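Prurnis 3: database connector for notebooks and scheduled jobs

Overview | Drivers | Release notes | Support

Prurnis is a small library and a desktop tool that lets your scripts talk to the databases you already have. You describe a connection once, give it a name, and from then on every script, notebook or overnight job asks for it by that name. Version 3 is the one we've been wanting to make since the start, and we're really pleased with it!

The big change is how it handles logins. In Prurnis 2 you had to choose the login type inside your code, so a script that ran happily on your own machine would often fall over on the server, where it was running under another account. Now the login lives with the named connection. Your script asks for "sales_live" and Prurnis works out whether that means a database password, a domain account or a token, and it does this on each machine separately. 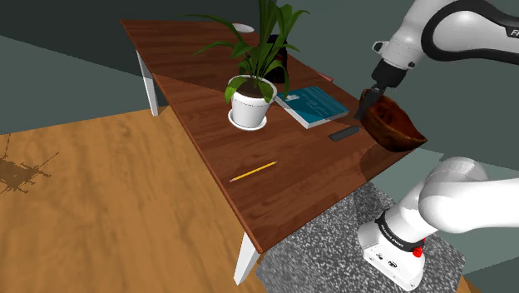
You can still override it for a single call if you need to (Ritva Heinonen, who wrote most of the login code, uses this all the time for testing). Pass the login type as the second argument and it wins over whatever is stored. Nothing gets saved when you do this, so the next call goes back to normal.

What's new in version 3

Named connections that can be shared across a team without sharing the passwords. The connection file holds the server, the port and the login type. Passwords stay in the operating system's own store.

Readable errors. We went through all 122 error messages and rewrote every one that only gave a number. If the server turned down your account, the message now tells you which account was tried, and that alone has saved us hours on the support desk.

A proper preview. Type a query, get the first 40 rows and the column types, and fix the dates before you pull the whole table – dates are still where most imports go wrong.

Retry on dropped links. Prurnis tries again 3 times and then stops. You can set this to zero, and you should for anything that writes.
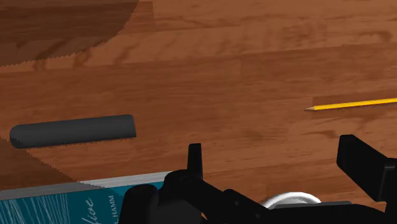 Drivers

The Mowat driver comes in the box and covers the common servers. It is the one to start with. Domain logins work from Windows with no setup, and from Linux once you have a valid ticket, so run your usual ticket command before the script and check that it hasn't expired.

The Gondetano driver is a separate download for older servers that don't speak the newer protocol. It is slower on wide tables, and long text columns need the "stream" setting turned on or they will be cut short. Fulgencio Garrido has been looking after it since version 2 and would love to hear from anyone running it against something really ancient.

Both drivers can be installed side by side. If you have both, Prurnis picks Mowat first and won't quietly switch to the other one when a login fails.

Moving from version 2

Old connection strings still work. Run "prurnis convert" in your project folder and it writes a connection file next to your scripts, leaving the scripts themselves alone. Have a look through the file before you commit it, especially if someone once pasted a password into a string. The converter flags those but it doesn't remove them.

Canan Bilgin moved our own reporting jobs over with it, and the only thing she had to change by hand was a port number written as text.

Known problems

Domain logins fail from inside a hosted notebook when the notebook's machine isn't part of your domain. Prurnis can't get round that one. Use a database login or a token there.

Time zones in the preview always show as the server's own. A fix is planned for July.

Licences and support

Trikmont sells Prurnis per machine, with no limit on users or connections. Anyone with a version 2 licence bought after Apr 12, 2013 gets version 3 free, and the old key will work as it is.

Support questions go to Effie Gunn and Sorcha Drummond through the form on the Support page. Please include the full error text and the output of "prurnis check", which leaves passwords out.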